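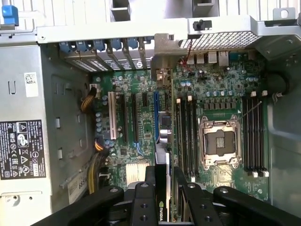 I spent an afternoon in March at the Oberholzer open day in Numarstead, mostly to see the workstation disassembly cell. Oberholzer refurbishes office machines, and the cell handles graphics cards in used Dell towers.

The arm is a standard six-axis unit. The fingers are matte black, two of them drilled with round holes, and the camera sits at the wrist, so the operator's screen gives a straight-down view of the board. Cards are gripped by their faces and kept upright. Chanida Boonyarit, who ran the demo, said the grip force is capped at 24 newtons. Above that, the fan shroud on some cards starts to flex.

Locating the slot is the slow part. The vision software, a package called Rekwood, uses the blue retention tabs along the rear of the case as its first reference, then refines on the slot edges. A full cycle takes 70 seconds. A person with practice is faster, and Chanida said so before anyone asked.

The cell has logged 889 card cycles so far. Two ended in a damaged slot, both on the same chassis type, and the approach angle was changed afterward. I asked about the processor socket. It is out of scope for this gripper; the pins leave too little margin, and a separate tool from Bisico is on order.

Cable routing is still done by hand before the tray goes in. I would have liked to see that step.

Comments

Rungnapa Suwannarat: Does it release the slot latch itself, or is that done beforehand?

tdk_bench: 70 seconds with or without the tray change?

Author: Latch is done by hand with the cables. Tray change not included.

Contact | Copyright, all rights reserved | Back to top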